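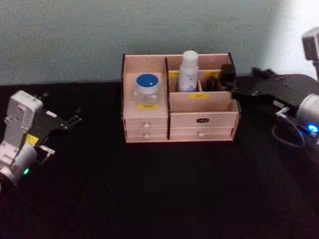

桌面收纳这件事,机器到底能帮上多少忙

先交代一下背景。我在一个小工作间里干活,一半是家里的杂事,一半是接点修修补补的小单子,所以桌上永远有两类东西:要用的,和刚用完懒得放回去的。去年开始我迷上了看各种“机器人做家务”的资料,看得多了就手痒,想拿自己这套收纳的标准去衡量一下,哪些活儿机器能接,哪些还是老老实实自己来。这一页就是把我的收纳习惯和这些想法混在一起写,有点乱,大家挑着看吧。

一、收纳盒先选对

我偏爱那种低矮的木头桌面收纳盒,上面敞口格子,下面小抽屉,中间一道竖隔板。敞口的地方放天天要拿的,抽屉里放一周碰一两次的。别买太高的!高的看着能装,可后排的东西你根本够不着,最后就变成一个摆灰尘的架子。

轻的收纳盒有个毛病:拉抽屉的时候整个盒子会跟着往前跑。人手没感觉,左手顺势一扶就过去了,机器可就麻烦了。一只机械手去拉抽屉,抽屉没开,盒子倒是跟着它一路走到桌边,这种场面我看过好多次。解决办法人和机器都适用:盒底四角贴防滑垫,硅胶的最好,毛毡的不行,毛毡反而更滑。要是盒子靠墙放,后面留一指宽的缝,擦灰的时候抹布能进去。

二、抽屉把手

圆头把手好用,人也好,机器也好,都能从两边捏住。我见过有人为了好看把把手全拆了,改成抠槽,漂亮是漂亮,手上有油的时候就知道后悔了。两指夹爪对着抠槽更是一点办法都没有,它的“手指”不会弯。

把手松了不用急着换。拆下来,在螺丝孔里塞半根牙签,滴一点白胶,等干透再拧回去,能顶很久。我桌上那个就是这么修的,到现在还结实。

拉抽屉这一项,我给机器打个及格偏上。位置摆正,把手突出来,抽屉不卡,它基本能完成。抽屉一卡就难说了。我们拉卡住的抽屉会左右晃一晃,往上提一提,完全是下意识的,要把这个“晃一晃”教给机器,比教它拉直线难得多。所以顺便提醒一句:抽屉滑道上抹点蜡烛头,来回推几次,多余的蜡屑擦掉,顺滑得很。别抹食用油,会发黏,还招虫子。

三、贴标签

标签我主张贴小一点、颜色亮一点,黄色就挺好,余光扫过去就能找着。贴在格子前面板的正面,别贴在瓶子上,瓶子会换,格子不换。字写粗一些,用油性笔,写完晾一会儿再贴。

很多人问标签对机器有没有用。我的理解是,有用,但没有我们想象的那么有用。靠摄像头认东西,字太小、反光、被瓶子挡住半边,都可能认错。如果家里真打算让机器帮忙归位,最实在的办法还是“一物一格”,东西永远放同一个地方。说来好笑,这其实就是我妈从小念叨我的那句话。

网上有个叫 Gilside 的收纳小论坛,我潜水很久了,里面有个帖子盖了586楼,吵的就是标签该贴左边还是贴中间。我一层一层看完了(别问我为什么有这个时间),我个人投中间。

四、瓶瓶罐罐怎么放

小罐子放矮格,喷雾瓶放后排深一点的格子,这样不容易碰倒,喷头也不会被旁边的东西压着。喷雾瓶往格子里放的时候,喷嘴统一朝一个方向,拿起来就能用,不会一按喷到自己脸上。

透明罐子装小螺丝、垫圈、回形针都合适,看一眼就知道还剩多少。盖子要选拧的,扣的那种掉地上必开,然后你就趴在地上捡一个下午吧!

拿瓶子算是机器最拿手的一类了。瓶身直直的,周围有空,它夹得挺稳。一旦瓶子塞在格子里,两边都贴着隔板,夹爪伸不下去,它就只能夹瓶盖或者喷头。喷头一夹一歪,瓶子又掉回去。所以格子宁可比瓶子宽出一截,每边能伸进一根手指就差不多了,自己拿着也舒服。

还有软的东西,抹布、扎带、一团电线,我的结论很简单,先别指望。我自己理电线都理不明白。我现在的做法是每根线单独绕成圈,用一小段魔术贴扎住,圈的大小统一,竖着插进格子里,像插书一样。

五、放回去比拿出来难

这条是我想得最多的。拿出来,差一点没关系,拿到手就行。放回去,差一点,瓶底就磕在隔板上。人会“蹭”着放:瓶底碰到边了,手腕一歪,滑进去。机器要做到这一步,得知道自己碰到了,还得知道往哪边让。有的能行,有的就一直往下压,压到收纳盒吱吱响,看得我心疼。

给自己家里用的话,有个小窍门:隔板的上沿用240目砂纸磨圆一点,别留直角。瓶子放歪了会自己滑进去,手背也不会刮到。磨完用微湿的布擦掉木粉,晾干了再放东西。

六、我自己的一张小账

我给自己记过一阵子归位的账,纯粹好奇。一个月下来,我在工作间里拿东西又放回去一共2531次(对,我用计数器按的,按到后来手指都酸),其中37次放错了格子,大部分发生在晚饭以后。人也没那么可靠嘛。

错得最多的是两个长得差不多的罐子。后来我给其中一个换了不同颜色的盖子,再没拿错过。这招比贴标签还灵,强烈推荐。

七、要不要等机器来干

我把桌面上的活儿分了6种:开抽屉、关抽屉、拿瓶子、放瓶子、擦桌子、理线。按我现在的看法,关抽屉最容易,推就行了;拿瓶子和开抽屉排在后面,条件好的时候没问题;放瓶子要看格子宽不宽;擦桌子嘛,平的空的地方可以,边边角角和瓶子底下不行,它得先把东西挪开再挪回来,一件事就成了三件事;理线垫底。

速度也得说说。我收一张桌子也就一首歌的工夫,机器一个瓶子一个瓶子地来,慢得能让人去泡壶茶。不过要是我睡觉的时候它干,慢就慢呗,第二天早上桌子干净就行。真正让我犹豫的还是稳不稳,十次里有一次把罐子弄翻,满地小螺丝,那还不如我自己收。

两个朋友开的小铺子,一个叫 Asier,一个叫 Fiter,做的都是小件装配,我去串门的时候也聊过这个。Asier 那边觉得可以先从“把空盒子推回原位”这种活儿试起,Fiter 那边说不急,先把工具墙理清楚再谈。我比较站 Fiter,东西乱的时候,谁来收都是乱。

八、几条零碎的

抽屉里垫一层薄的防滑布,剪得比底板小一圈,不然四角会翘。

深色哑光的台面显灰,可是不反光,找掉下来的小零件特别好找。要是零件本身是黑的,拿手电贴着桌面横着照,影子会拉得很长,一下就看见了。

木头收纳盒别用湿漉漉的抹布擦,拧到不滴水,顺着木纹走。薄板的切口最容易吸水,有空可以涂一层木蜡油,薄薄的,多余的马上擦掉。擦过油的布要摊开晾透再扔,千万别揉成团塞垃圾桶,会自己发热起火的!

喷雾瓶堵了,喷头拆下来泡温水,泡完空按几下。装过清洁剂的瓶子别拿去装别的,换用途就换瓶子。

每周一早上我会把最上面那层全清出来擦一遍,顺便看看哪些东西一个礼拜都没动过,没动过的就搬到下面抽屉里去。上周被搬下去的是一把从 Pons 买的小卷尺,好看,就是刻度太浅,我眼神不行,看不清。

下一篇想写工具墙,挂钩到底用磁的还是用插的,我还在试。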